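Search this journal Search Advanced search

Results: Why Households Keep or Drop a Group Video Calling App

Figure 2. Two white robot arms on a brown tabletop, with a small arrangement of objects between them.

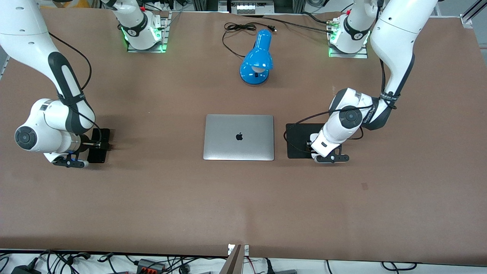 By Isamu Kobori, Hendadmont Institute for Communication Studies
Thu 27 July
22 min read

The panel consisted of 1,000 households in the Grondham district, each of which had installed Yagi or Fudodier on at least one phone before the study opened in February. Both applications offer free group calls, and both allow a guest to join from a web link without creating an account. They differ in how a call begins. Yagi shows a user as available as soon as the app is opened, and any contact may enter the room unless it has been locked. Fudodier requires the host to start a call and invite each person by name. The two groups of households were similar in size of family and age of phone, although Fudodier households were somewhat more likely to own a tablet.

We define a household as retained if any member placed or joined a call of more than a few minutes during the final week of the observation period, which lasted 30 days. Opening the app without speaking to anyone was not counted as use. This definition is stricter than the one commonly applied in market reports, where a single launch in a month is often enough for an account to be called active. The stricter rule matters a good deal in the case of Yagi, whose open-room design produces many short launches in which the user looks to see who is present and then leaves.

Overall, about 22 percent of households had stopped using their app by the end of the period. The loss was not spread evenly over time. Most of it fell in the days directly after the first group call, and households that went on to hold a second call with the same people seldom left later. Download counts gave little warning of this pattern. Several households removed and reinstalled the same app more than once, and each reinstallation would appear as new interest in a simple count.

The strongest predictor of retention was whether a call had a regular time. Households that reported a fixed weekly call with relatives tended to remain with whichever app they had first chosen, even when they rated its picture and sound as poor. Households whose calls were arranged by message on the same day were more willing to change. In interviews, members of the second group described the app as a matter of convenience and often could not recall which of them had selected it. Members of the first group could usually name the person who had taught the others to use it, most often an adult child or a grandchild.

Differences between the two apps were smaller than we had expected. The open-room design was popular with younger users, who liked being able to meet without planning. Older users more often reported surprise at finding another person in the call, and a few had been joined by a friend of a friend whom they did not know. The lock control in Yagi was understood by most users under middle age and by few of the others. Where the lock had been explained by another member of the household, complaints of this kind were rare. Fudodier users raised no similar concern, but they did report missed invitations, especially on phones where notices from the app had been turned off during setup.

Call quality had a limited effect. Frozen pictures and delayed sound were reported in both groups, mainly in the early evening. Respondents were generally patient with a frozen picture so long as the sound continued. When the sound failed, the usual response was to end the call and telephone instead, and a household that had done so twice was more likely to stop using the app. It may therefore be useful for developers to protect sound before picture when a connection is weak. Neither app offered a clear setting for this purpose at the time of the study.

Games and shared activities formed a further point of comparison. Yagi includes a small set of word and drawing games, while Fudodier offers only a shared screen. Use of the games was high in the first week and low after it. Households with children were an exception and continued to play throughout the period. We found no sign that the games kept adults in the app once the children had left the call, and several adults were unaware that the games existed.

Some limits should be noted. The panel was drawn from one district with good mobile coverage, and the results may not apply where data is costly or signals are weak. Households knew that their calls were being logged, although the content of calls was never recorded, and this knowledge may have raised use in the opening days. Calls made on work accounts were excluded, which removed a number of people who used the same phone for both purposes. Finally, the reasons given for leaving an app were collected by interview after the fact, and respondents who had left early remembered less than those who had left late. The interview guide and the wording of the exit questions are given in the appendix.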